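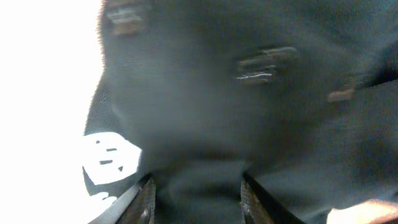 November, evening

I woke up before the alarm again and lay thinking about the price. 720 a month for the Zallen, with the service visits included, and three months is the shortest time they will rent it. When I say the number aloud in my own language it sounds even bigger. In English I can still pretend it is somebody else's money.

At Grimwood I had the keys this time, so I opened the back room myself and turned on the heating. It takes long to become warm there. I made tea and read the Hattar papers one more time with my pencil. They have changed page 2 after my last letter, which I was glad to see. Before, it said that the kit "handles all common garments." Now it says "T-shirts, towels and light knitwear, adult sizes," and under it in small letters that dark clothes may need more than one attempt. I underlined the word may. I do not like this word in a paper that I have to sign.

Akosua Owusu came a little after nine, with the box of clothes from Londotex on her hip and her coat still buttoned. We had agreed that we would use only returned stock and our own old things, nothing that must be sold later. She sorted and I wrote. I had prepared a table in my notebook, with a column for the garment, a column for what the arms did, and a column called "remarks," and of course everything ended up in the remarks.

I want to write down my impressions while they are fresh, because in the report I will have to be shorter.

The setting up is easier than I feared. The instructions are clear, except for the part where you teach it the height of the table. There the English is worse than mine, and I had to read it aloud to Akosua twice before we understood that "zero the surface" means only to touch the wood with both grippers and press the button. After that it went well. I think a new person could learn it in one morning.

The noise is less than I expected. It is a kind of humming that goes up when an arm is lifting. We could talk over it without raising our voices, and the radio could stay on.

The speed I cannot praise. Akosua folds a T-shirt while I am still finding the line in my notebook, and the Zallen is still deciding which end is the neck. Hattar writes 300 garments in a working day. Perhaps, if the working day is long and the garments are friendly. We did not come near to such a pace, and I will say so plainly in the report. But it must also be said that it does not get tired or bored, and it does not ask for the window to be closed.

Light colors are its best subject. It found the corners of the towels nicely, and I wrote "good" so many times that I began to write only "g." With the dark things it is another story. A black shirt on itself has no edges that one can see, I have this trouble too when I do my own washing in the winter. It will take hold of a side, stop, wait, let go, take hold again a little lower. Akosua began to speak to it as one speaks to a horse.

Anything with small parts sewn on is also a worry for me. A tab, a loop, a patch, a button. The paper from Hattar says nothing at all about these, neither that it is allowed nor that it is forbidden. I have put it first in my list of questions, and I asked for the answer in writing. If a gripper pulls off a leather patch it is Londotex who must explain it to the customer, and in practice it is me.

Before lunch I sent a message to the office with one picture from the table and my opinion so far, which was: careful yes, for towels; not yet for the dark shirts. 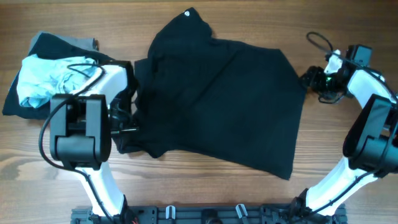

Ulla Pelkonen answered that a careful yes is still a yes, and that I should ask Hattar for a lower price if we use it for towels only. She also wanted to know who pays for the gripper pads when they are worn out, and if the three months begin on the day of delivery or on the day when it really works. I had not thought of the second one. It is a very good question and I was a little ashamed that it was not mine.

So after lunch I telephoned Hattar. The man was polite and spoke slowly, maybe for my sake. The pads are included for the first year, after that we buy them. The months begin on delivery. About a lower price for towels he laughed in a friendly way and said he would "take it back to the team," and I have lived in this language long enough to know what it means. I asked him to send it all by mail tonight. Nothing has come yet.

In the afternoon we tried the knitwear. One gray sweater went so well that Akosua clapped, and then the next one, of the same kind, was made into a sort of bread roll. I wrote down both. I did not repeat the second one to get a nicer result, although I was tempted.

Akosua thinks that we should rent it. She says that towels are what hurts her shoulders, and that for her it would be enough if it took the towels. I believe her, and I have put this in the remarks with her words, since there is no column for shoulders.

I have not decided. Tomorrow I want to try it without the good lamp, as it is in the real packing room, where the light comes only from one side. If it can manage the towels there, I will write to Ulla and recommend the three months, with the dark shirts left out of the contract by name.

Must remember: bring an extension cord, return the Grimwood keys before five, buy milk.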